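Fórum dos Condóminos - Regulamento e Assembleias
Tópico: Separação de resíduos nas zonas comuns e proposta de alteração ao artigo do regulamento interno
Última atualização: outubro, 18h42
27 comentários · 9 partilhas

Administracao_Nyberg

Exmos. Senhores Condóminos,

Na sequência da assembleia ordinária, fica aberto o presente tópico para recolha de contributos sobre a proposta de alteração ao regulamento interno do Edifício Nyberg, na parte respeitante à deposição de resíduos na casa do lixo e na sala de condomínio. A proposta estabelece o seguinte: os resíduos de embalagens passam a ser entregues em saco translúcido fechado; os resíduos indiferenciados mantêm-se no contentor geral; os objetos volumosos deixam de poder permanecer no átrio, ainda que por período inferior a uma noite.

A empresa de limpeza Rallier comunicou por escrito que o valor mensal do contrato se mantém em 700 euros caso a triagem seja feita pelos condóminos. Se a triagem ficar a cargo do seu pessoal, o valor será revisto. A administração solicita que os comentários se limitem a esta matéria.

Fração_4B

Agradeço a abertura do tópico. Manifesto desde já o meu acordo com o princípio, mas considero a redação insuficiente. O texto refere "saco translúcido" sem indicar capacidade nem quem suporta o custo. Na fração somos cinco pessoas e o consumo de sacos não é comparável ao de um estúdio. Proponho que se acrescente um número que determine a aquisição centralizada, com débito na quota.

Myung.SunJa

Exmos. Senhores,

Na qualidade de proprietária da fração 2A, subscrevo a proposta na íntegra. O saco translúcido permite ao pessoal da limpeza verificar o conteúdo sem o abrir, e as queixas do último ano prenderam-se quase todas com sacos opacos onde se encontravam vidros partidos.

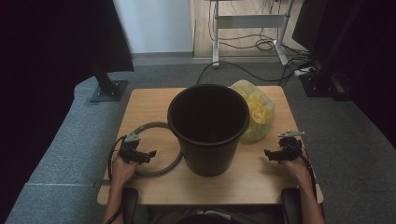

Balde preto e saco translúcido com conteúdo amarelo, sobre a mesa.

Quanto à espessura, o texto deveria remeter para a ficha do fornecedor. A marca Zilex foi mencionada na assembleia, mas não ficou em ata qualquer decisão a seu favor.

Fração_6D

Permito-me discordar da Sra. Sun-ja Myung. O saco translúcido expõe aos vizinhos o que cada família consome, incluindo embalagens de medicamentos. Trata-se de uma questão de reserva da vida privada que a proposta ignora por completo. Não me oponho à separação, que pratico há muitos anos. Oponho-me a que um regulamento de condomínio imponha a transparência do saco. Solicito que esta objeção fique registada em ata.

Fração_4B

Compreendo a observação da fração 6D, embora me pareça que as embalagens de medicamentos têm circuito próprio, nas farmácias, e não deveriam chegar à casa do lixo. De todo o modo, o argumento aplica-se a outros resíduos e merece resposta da administração.

Administracao_Nyberg

A objeção fica registada. Esclarece-se que a proposta abrange apenas embalagens. O papel que contenha dados pessoais deverá ser destruído previamente por cada condómino. Relativamente ao custo, foram pedidos dois orçamentos para aquisição centralizada: o primeiro ascende a 173 euros por ano e o segundo a 261 euros, este com entrega trimestral incluída. Ambos os documentos podem ser consultados no escritório da administração, entre as 17h00 e as 19h00.

heo_narae

Boa tarde a todos.

Sou arrendatária da fração 1C e não tenho direito de voto, mas gostaria de contribuir na medida em que o regulamento também me vincula. A minha preocupação é a utilização da sala de condomínio. O artigo em vigor determina que a mesa seja deixada livre no final de cada utilização, e esta regra tem sido cumprida de modo desigual. 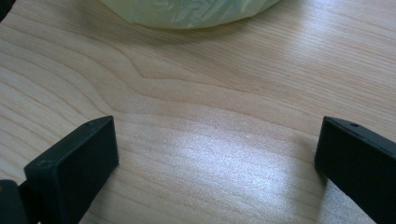
Solicitaria, por isso, que a alteração incluísse um prazo concreto para a recolha de materiais, bem como a identificação de quem reservou a sala. O atual sistema de reserva por folha afixada no elevador não permite apurar responsabilidades, e no mês passado houve duas reservas sobrepostas para a mesma hora.

Myung.SunJa

Concordo com a Sra. Na-rae Heo. Acrescento que o folheado da mesa é sensível a humidade e a produtos abrasivos. A reparação anterior custou ao condomínio 1.403 euros, valor que consta das contas aprovadas, e foi paga por todos, incluindo quem nunca utilizou a sala.

Fração_6D

Neste ponto estamos de acordo. Registo, contudo, que o valor referido incluiu a substituição de duas cadeiras e o envernizamento da porta. Convém que as contas sejam citadas com rigor - a ata da assembleia respetiva discrimina as três parcelas.

Myung.SunJa

Aceito a correção. O valor relativo à mesa era apenas uma parte do total. Mantenho a sugestão de se prever uma caução para a reserva da sala.

Vundedham_Gestao

Exmos. Senhores Condóminos,

A Vundedham, enquanto entidade responsável pela manutenção das zonas comuns, informa que a limpeza da mesa deve ser efetuada com pano macio, no sentido do veio, sem recurso a lixívia ou a esfregões metálicos. Baldes e recipientes com água deverão ser pousados no chão. 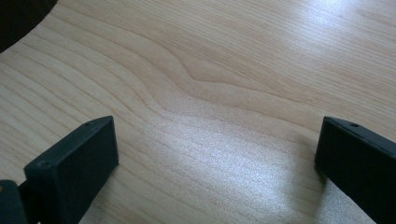 Tampo claro, com veio fino na diagonal.

Qualquer dano deve ser comunicado por escrito no próprio dia. As comunicações verbais ao pessoal da portaria não serão consideradas para efeitos de participação ao seguro.

Fração_4B

Agradeço o esclarecimento. Parece-me, no entanto, excessivo exigir comunicação escrita no próprio dia quando a sala é utilizada até às 23h00. Sugiro o prazo de um dia útil. Quanto à caução, só a votaria favoravelmente se o montante ficasse fixado no regulamento e a devolução fosse automática.

Fração_6D

Voto contra a caução em qualquer modalidade. As famílias que utilizam a sala para festas de crianças são as mesmas que já pagam a quota mais elevada. Se houver dano, existe o seguro e existe a responsabilidade civil.

heo_narae

Na minha opinião, o prazo de um dia útil é razoável. Sobre a caução não me pronuncio.

Administracao_Nyberg

Face aos contributos recebidos, a administração levará a votação três pontos autónomos: a separação de embalagens, com ou sem imposição de saco translúcido; a aquisição centralizada dos sacos; e o novo regime de reserva da sala, com o prazo de um dia útil para comunicação de danos. A caução será discutida em separado, caso algum condómino apresente proposta escrita com indicação do montante.

As procurações devem ser entregues na portaria até às 12h00 do dia da assembleia. O tópico permanece aberto a comentários até ao envio da convocatória.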